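September, late evening

Back on the Grolluvlow campaign after a month away. I had 3,667 gold saved and had forgotten what for. Loaded the Lamont map on hard and kept the same army as before.
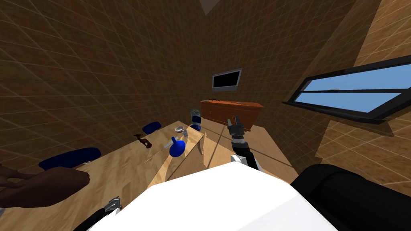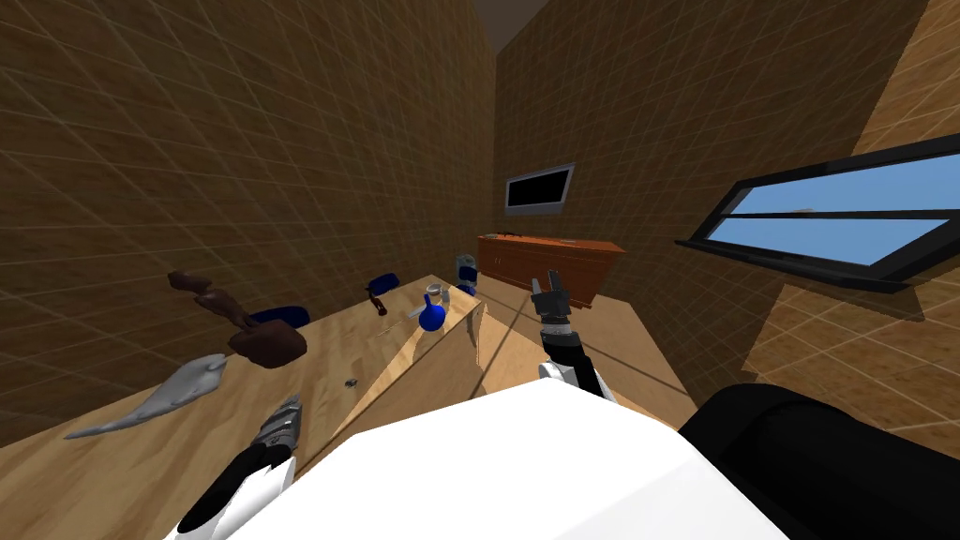
Turns 1 to 50

Spent 400 on walls at the river crossing and the rest of the early income on archers. Navach attacked sooner than I expected, from the north road, and burned two farms. I lost most of the scouts. The patch changed how supply works, so units now slow down once they get too far from a depot. I don't mind it, but the manual page on it is out of date.

After dinner

Took Ponico with the siege group. The garrison was 717 strong and I went in with fewer, mostly cavalry, and waited for them to come out through the gate. They did. Autosave is still set to every ten turns and I should change that.

Stopped at 11:30. Next time: build a depot at Ponico, rebuild the farms, leave the north road alone until I have scouts again.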